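Ylva Nyberg has had the kettle on since before I parked, and by the time I've wiped my boots she has already introduced me to two of the cats by name and apologized for the third, who doesn't care for company. We are in the kitchen at Stekdale, where she has fostered older cats for longer than she likes to admit, and where the conversation keeps stopping so that somebody can be let in or out.

"People think an old cat is a sad cat," she says, pouring. "I used to think so too! Then I took in my first one, a gray lady of seventeen with hardly a tooth in her head, and she ran this house like a hotel."

What she wants to talk about is winter weight, and drinking, and the slow business of noticing things. An older cat, she tells me, will hide a sore hip or a bad tooth so politely that you can live beside it for months and miss the whole thing. 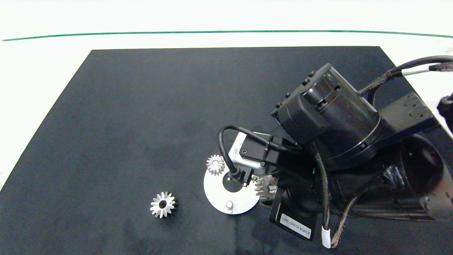 "So I watch how they get up on the chair," she goes on. "If a cat who always jumped starts climbing, or stops at the footstool and thinks it over, I call the vet. I don't wait for a limp. Senan used to tease me for it, and now he does the same with his own."

Senan Duggan lives down the lane and takes the overflow when Ylva's spare room is full. He has dropped by with a bag of towels, and he sits down for a minute that becomes most of the afternoon.

"She made me buy a kitchen scale," he says. "I weigh mine every Sunday – well, I say every Sunday, it's whenever I remember – and I write it on the calendar. You'd never see it by looking, not with all that fur." 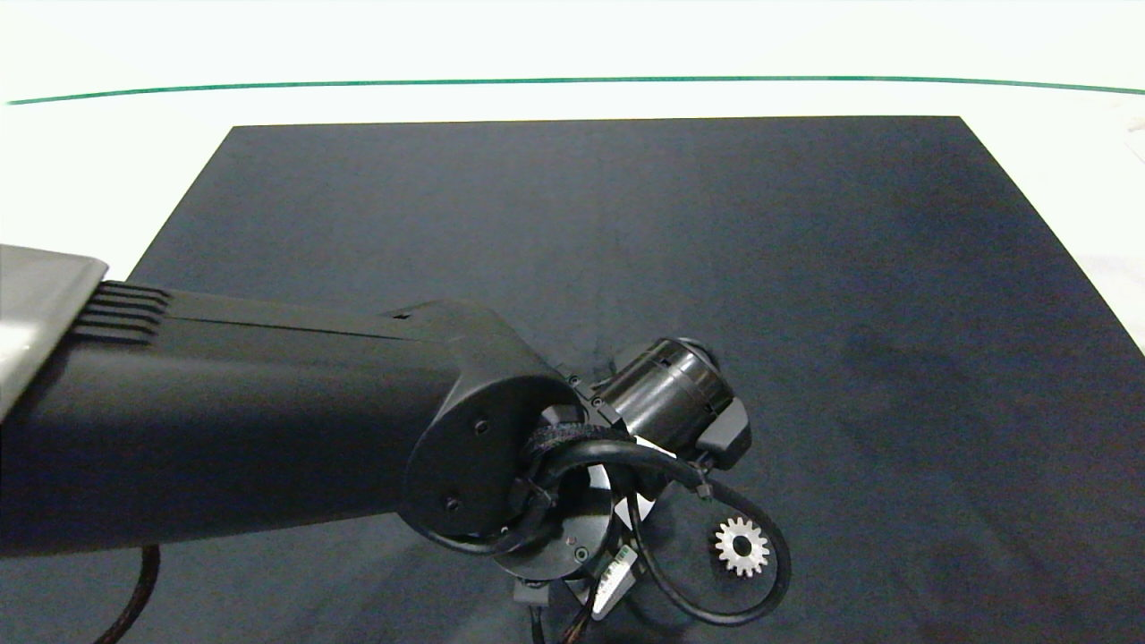
Ylva is firm about water. She keeps 3 bowls going, all of them wide and none of them beside the food, and she refills them morning and night whether they look as if they need it or not. She mixes a spoonful of warm water into the wet food as well, and she'd like everyone to try that before they spend money on a fountain.

"Low sides on the litter tray, too," she adds, getting up to open the door again. "Lower than you'd think. I cut mine down with a saw, and it's ugly, and they love it."
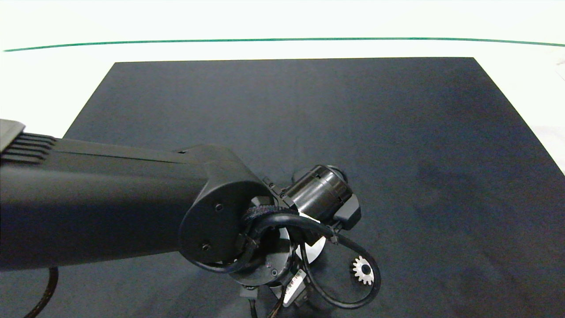
*A black arm link with its rounded elbow joint, over the dark mat.*

I ask about the hard part, the part I suspect most readers are wondering about, and she takes her time with it. She stirs her tea for a while, long after the sugar must be gone.

"You do get attached, of course you do. Lynch was with me for 9 weeks and I cried like a child. But he had a warm bed and his chin scratched every evening, and he knew his name. I'd take him again tomorrow."

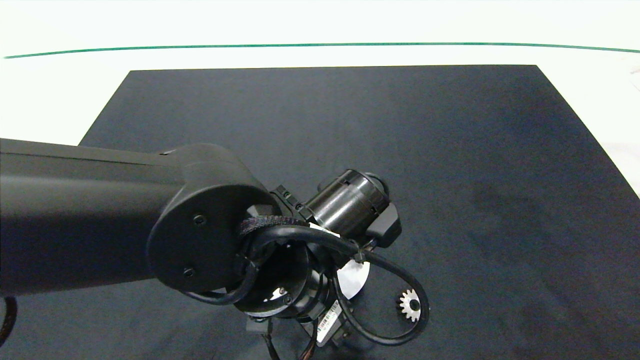
Page 9

Senan nods at this and tells me about Lynch and the radiator, a long story that involves a roast chicken and which I have promised to leave out.

Before I go she shows me the spare room, with its heated pad and its folded blankets, ready for a tabby who is coming over from Cundholm in July. She has been told that he is shy and that he bites.

"We'll see," says Ylva, smoothing the top blanket. "I'll sit on the floor and read to him for a few evenings. He can bite the book."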